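Mevow G2 Two-Finger Gripper
Sold by Tralier. 3 min read

The Mevow G2 is an electric parallel gripper for light two-arm work. It bolts to the standard wrist flange and takes power and data through one cable. Rated stroke is 74 mm. Grip force is set in software, up to 40 N. The unit ships with one pair of bare fingers and one pair of coated fingers.

We compared the G2 with the Loveo Slim, the other gripper our customers ask for most. Babita Khurana ran both on the same pair of arms with the same controller. The job was tableware: bowls, plates and cutlery, picked up and set down on an ordinary table. Each gripper did 200 picks.
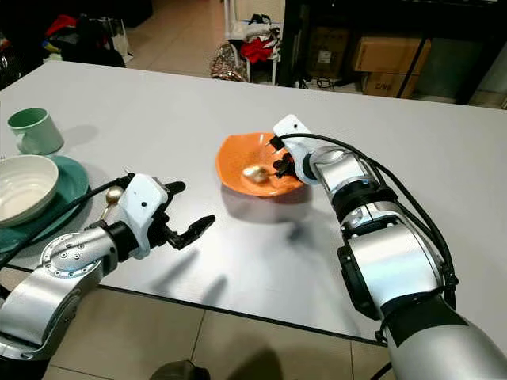 Thin handles are the hard part. A spoon lying flat gives the fingers very little to close on, and a gripper that is slow to report contact will push it along the table. The G2 reports contact sooner than the Loveo and needed fewer second tries. On bowls and mugs the two came out even.

Finger coating matters more than the spec sheet suggests. The coating grips metal well, but it is a wear part. Check it before each shift and order spares with the gripper.
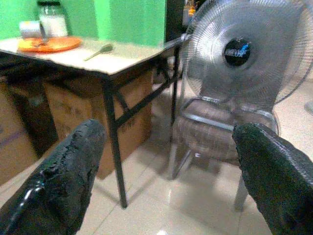

View from the wrist camera, fingers open. Note the cracked coating on the left finger.

Tiwari replacement fingers also fit the G2, with two screws per finger. Run the zeroing routine after any change. We rate the coating for 2000 cycles on smooth items and less on anything with an edge.

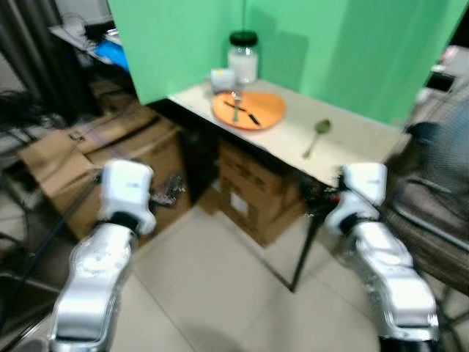
For two-arm setups, order the grippers as a matched pair so both come with the same firmware. The wrist camera bracket is sold separately. Orders placed in February ship with the longer cable at no charge.

12 shares | 4 comments

Related items
Loveo Slim Gripper
Tiwari Replacement Fingers (pair)
Mevow Wrist Camera Bracket
Tralier Two-Arm Controller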